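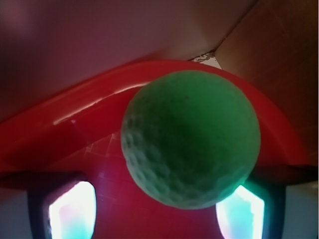 Mine warped in the dishwasher, so good luck, wrote a reader from Bodham. Noted. The Akside tray gets washed by hand.

It's red. Very red. The rim has kept small round things off my floor so far.

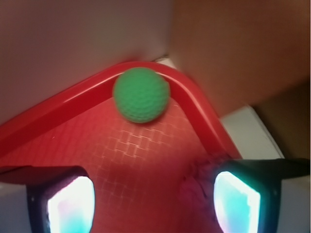

Green ball, cornered.

The textured floor gives some grip and collects crumbs for a hobby. At $20 I can live with that.

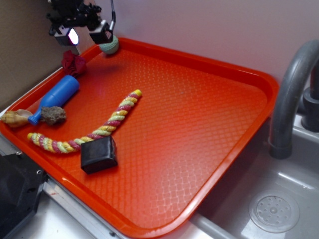 Issue 44
Ours lives by the sink and holds whatever the household can't classify: rock, rope toy, blue bottle. The Flurnent costs $40 and would hold the same rock.
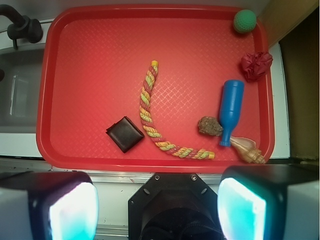
The Akside at full employment.

Four stars. It would be five in gray.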